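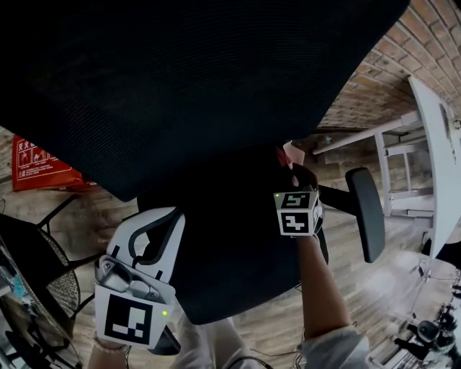

Bürostuhl, schwarz, Netzrücken

Suche
Suchbegriff eingeben
Suchen

Das unsichtbare Interface und andere Versprechen

Im August ist Wirlow erschienen, ein Aufbauspiel mit Inseln, Fähren und sehr viel Nebel. Auf der Shopseite steht als erster Punkt der Liste, noch vor der Musik und vor dem Koop-Modus: »Ein Spiel ganz ohne Interface«. Ich habe so etwas in den letzten Jahren öfter gelesen und jedes Mal die Augen verdreht. Diesmal habe ich es gekauft, weil mich drei Leute unabhängig voneinander gefragt haben, was ich davon halte. Inzwischen habe ich eine Meinung, und sie ist gemischt bis schlecht.

Ich baue beruflich Menüs. Man darf mir also gern Befangenheit unterstellen. Wer Türklinken verkauft, findet Vorhänge als Raumtrenner auch nicht überzeugend.

Zuerst das Gute. Wirlow sieht toll aus. Die Fähren ziehen Laternen hinter sich her, und an der Farbe der Laternen erkennt man, was geladen ist. Der Leuchtturm wird heller, wenn der Hafen genug Öl hat. Man schaut auf die Insel und weiß nach einer Weile, dass irgendetwas nicht stimmt, bevor man sagen könnte, was es ist. Das ist ein schönes Gefühl, und ich verstehe, dass man darauf stolz ist.

Dann kommt die zweite Insel, und ich möchte wissen, wie viel Holz ich habe.

Das Holz liegt auf einem Stapel neben dem Sägewerk. Der Stapel kennt fünf Größen. Das Lager fasst, wenn man es ganz ausgebaut hat, 193 Stämme. Die Zahl habe ich aus dem Forum, im Spiel steht sie nirgends. Ein neuer Anleger kostet eine feste Menge, die ebenfalls nirgends steht. Stattdessen schüttelt der Zimmermann den Kopf. Er schüttelt ihn, wenn mir ein Stamm fehlt, und er schüttelt ihn genauso, wenn mir hundert fehlen. Ich habe in einer einzigen Partie derart oft einen kopfschüttelnden Zimmermann angeklickt, dass ich abends im Bett noch an den Mann gedacht habe.

Mir wurde im Forum geantwortet, man müsse eben »ein Gefühl für die Insel entwickeln«. Mag sein. Ich habe aber den Verdacht, dass die Leute mit dem besten Gefühl für die Insel dieselben sind, die im selben Forum eine Tabelle pflegen. Die Tabelle hat Reiter für Holz, Öl, Fische und Fährzeiten. Sie ist ordentlich gemacht, mit fixierter Kopfzeile und allem. Das Interface gibt es also, es liegt nur in einem anderen Browserfenster und wird von Spielern unbezahlt gewartet.

Überhaupt, »ganz ohne Interface«. Wenn ich den Zimmermann anklicke, bekommt er einen hellen Rand. Der Rand ist Interface. Der Mauszeiger wird über dem Wasser zu einem kleinen Anker, auch Interface. Hält man die rechte Maustaste, erscheint ein Kreis aus vier Symbolen, handgezeichnet und leicht verwackelt, als hätte sie jemand mit Kohle auf ein Brett gemalt. Hübsch! Es ist trotzdem ein Radialmenü. Ich habe davon genug gebaut, um eines zu erkennen, wenn es sich als Treibholz verkleidet.

Zwei der vier Symbole verwechsle ich bis heute. Das eine heißt »abreißen«, das andere »ausbessern«, und beide zeigen einen Hammer. Bei »abreißen« zeigt der Hammer nach links. Beschriftungen gibt es keine, die hätten ja die Stimmung gestört. Meine Stimmung war nach dem Abriss der Räucherei auch gestört.

Ich habe Ebere Nwankwo davon geschrieben, wir haben früher bei Sperling zusammen an einem Kartenspiel gearbeitet. Sie hat mich daran erinnert, dass wir dort denselben Unfug gemacht haben. Das stimmt leider. Wir hatten die Lebenspunkte gestrichen und durch Risse auf der Karte ersetzt. Im Vortrag vor dem Publisher kam das großartig an. Im Test haben die Leute die Karten nah an den Bildschirm geholt und Risse verglichen, wie jemand, der eine gebrauchte Vase kauft. Die Lebenspunkte kamen kurz vor Abgabe zurück, in einer Schrift, die nicht mehr ordentlich ins Layout passte. Bis heute sieht man der Ziffer 4 an, dass sie zu breit ist. Ebere sagt, das fällt außer mir keinem auf. Ebere sagt so etwas aus Höflichkeit.

Daher kommt vermutlich mein Misstrauen. Im Trailer kostet eine fehlende Anzeige nichts. Da fährt die Kamera über die Bucht, die Musik geht auf, und eine Leiste mit Rohstoffen am oberen Rand wäre wirklich hässlich. Screenshots ohne HUD verkaufen sich besser als welche mit, dafür brauche ich keine Studie. Den Preis zahlt man in der siebten Stunde, und die kommt in keinem Trailer vor.

Dazu kommt ein Thema, bei dem ich weniger Spaß verstehe. Öl ist bei Wirlow gelbes Licht, Fisch ist grünes Licht, beides im Nebel. Wer die Farben schlecht auseinanderhalten kann, hat Pech gehabt. In den Optionen (die es selbstverständlich gibt, mit ganz normalen Schiebereglern in einem ganz normalen Fenster) findet man unter »Barrierefreiheit« die Schriftgröße. In einem Spiel, das damit wirbt, keinen Text zu zeigen. Da hat jemand eine Checkliste abgehakt und ist essen gegangen.

Vulenine, das Studio dahinter, hat jetzt einen Patch angekündigt. Es soll ein »Kontorbuch« geben, ein aufklappbares Buch im Hafen, in dem die Vorräte stehen. Handschriftlich natürlich. Man muss die Kamera zum Hafen bewegen, das Buch anklicken und blättern. Ich will das nicht vorab schlechtreden, also gut, ein bisschen doch: Eine Zahl, die ich alle zwei Minuten brauche, gehört nicht auf die dritte Seite eines Buchs, das am anderen Ende der Insel liegt. Wenn sie eine Taste zum direkten Aufschlagen einbauen, nehme ich die Hälfte zurück. Wenn man das Buch an den Bildschirmrand heften kann, nehme ich alles zurück, und dann haben wir eine Rohstoffleiste mit Papiertextur, gegen die ich überhaupt nichts einzuwenden habe.

Was ich mir wünschen würde, wäre ziemlich langweilig. Eine Zahl neben dem Stapel, sobald ich mit der Maus drübergehe. Ein Zimmermann, der sagt, was ihm fehlt, er hat schließlich einen Mund. Zwei verschiedene Werkzeuge auf den Symbolen. Und ein Schalter, mit dem alle, die ohne das alles spielen wollen, es wieder loswerden. Den dürfen sie von mir aus als Voreinstellung lassen und auf der Shopseite feiern.

Ich spiele übrigens weiter. Die vierte Insel ist die schönste, da gibt es eine Bucht mit Robben, und die Robben haben keine wirtschaftliche Funktion, soweit ich weiß. In der Tabelle stehen sie jedenfalls nicht.

Nachtrag: Es kam die Frage, womit ich meine eigenen Entwürfe mache, wenn ich schon alles besser weiß. Erst auf Papier, dann in Senow, das ich auch nicht besonders mag. Über die neue Ebenenpalette dort schreibe ich ein andermal, dafür muss ich mich erst beruhigen.

© Obinna Usman | Kontakt | Nach oben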